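The Towel Trials

The arm came from Henonville in September, with two grippers and an invoice for 14 percent more than the quote. My job at Zenstead was to say which gripper was better. The test piece was an orange towel, folded, label and all. 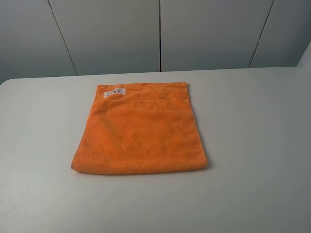 Gripper One, or the Gikemgate

It had 500 pages of manual and a grip to match. I ran it 70 times. It picked up the towel the way a dowager picks up a bill, then set it down again and reported success. I gave it a 3, without having decided out of what.

By four o'clock I had swapped in the El Fassi, which had black fingers and no manual at all. 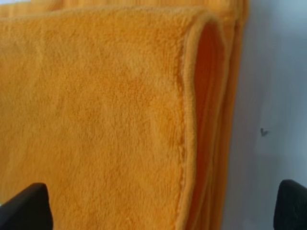 My boss wanted a winner by five. He liked winners, and he liked them in a table with green cells. I told him the El Fassi was promising. He looked over my shoulder at the wrist feed, at one finger overlapping the corner of the cloth and the other standing over by all that pale wall, and asked which of them was promising. I said they worked as a team. He said so did accounting.

So I lowered the speed, changed nothing else - a first for me - and pressed the key.
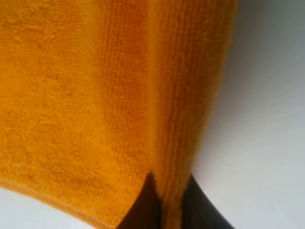
The El Fassi and the towel, at close quarters.

"Is it holding it?" he asked.

"It's in discussions," I said.

He pulled up a chair. It was ten past five, and the table still had no green in it, and neither of us reached for the mouse.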